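Home-build arm, session 4 - notes (Radu Pană)

Carrying on from the Kinard build. Bring your own laptop, the two in the Sterwood workshop are slow. Sim first, then the bench.

Gripper checks
- open fully before any move down
- fingers upright, look for a clear gap between them
- wrist view on, side view off

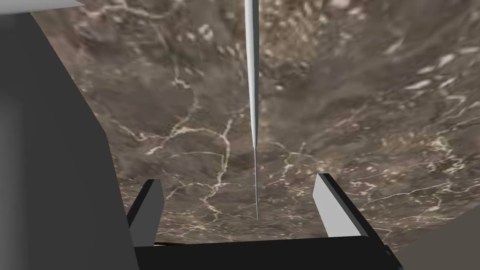
Fig. 3. Sim, wrist view. Fingers open, needle tip over the gap, a bit nearer the left finger.

Centring: jog sideways in small steps, stop, look again. Dont trust the eye on a veined surface, read the numbers. Offsets go in the Cusitz sheet, page 12 - not on scraps of paper please.

Servo range for the real one: closed 82, open 84 on the test horn. Yes that is tiny, we fix the linkage next week.

Homework: finish the wiring, tidy teh cable run at the elbow, read the bit on backlash.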